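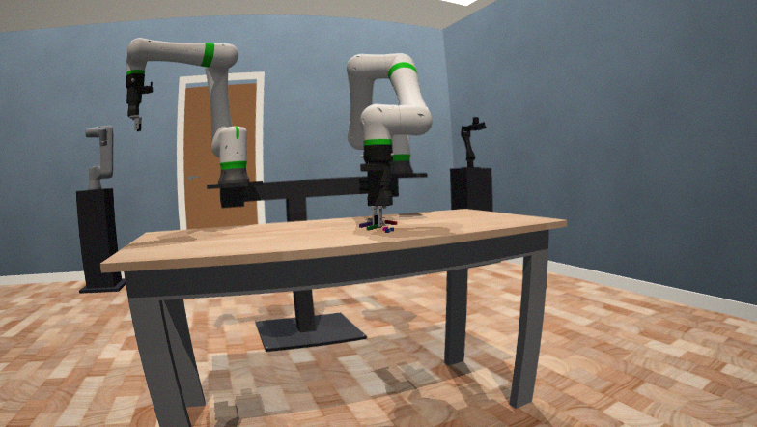 Notebook > Product Design > Kitchen Things

January 17, 2015

The kitchen timer is back on my desk. I had thought we were done with each other in the fall, when Joraso signed off on the shape and I threw out most of the foam models. Then the first molded parts came in and the knob turned out to be impossible to grip with butter on your fingers. I know because I put butter on my fingers. You'd be surprised how few design briefs mention butter.

The brief did mention "approachable." It used the word on every page, including the one with the shipping address.

So I'm redoing the knob. The old one was 72 millimeters across and smooth as a river stone, and everybody in the meeting loved petting it. The new one has shallow ridges, which everybody in the meeting says look "a little industrial." I've drawn them softer four times now. Any softer and we're back to the stone. 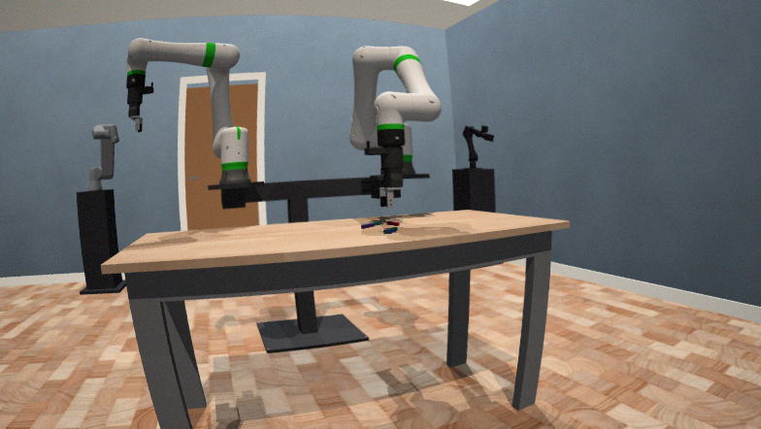 Pale wood table, four small blocks on top.

The spring is a separate headache. Lustetti quoted us a nice quiet one with a minimum order of 2904 pieces, a number I'd love to hear somebody defend. Grgić will sell us 100, but theirs ticks like a man clearing his throat. I ran it overnight on the dresser for science and slept on the couch.
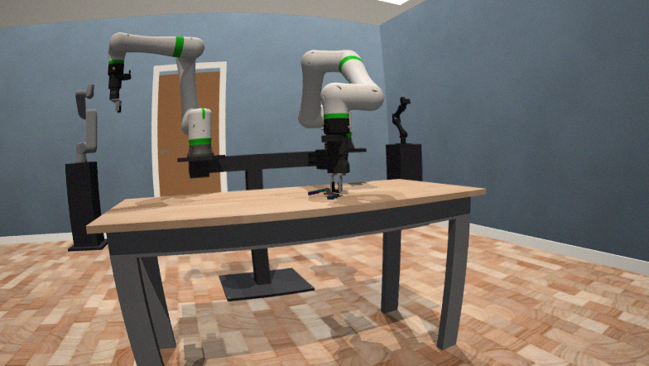

Two white arms on one long beam.

Then there's the name. Marketing wants Tiserora. I wanted "Timer." I was told this showed a lack of ambition, and I said it showed what was in the box, and we moved on to colors.

Colors took the whole afternoon. We're down to a cream, a darker cream, and a red that I put in so they'd have something to reject.
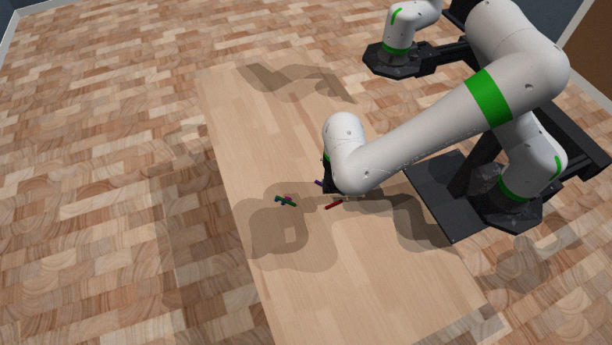

They picked the red, of course. Now I have to find out whether the printed numbers hold up on it, especially the little ones between 50 and 60 that already run together on the cream. New knobs should be here before the end of the month. I've bought more butter.

Recent posts
Why my stapler is better than your stapler
Foam dust, and where it goes
Notes on a drawer that won't close
A short complaint about battery doors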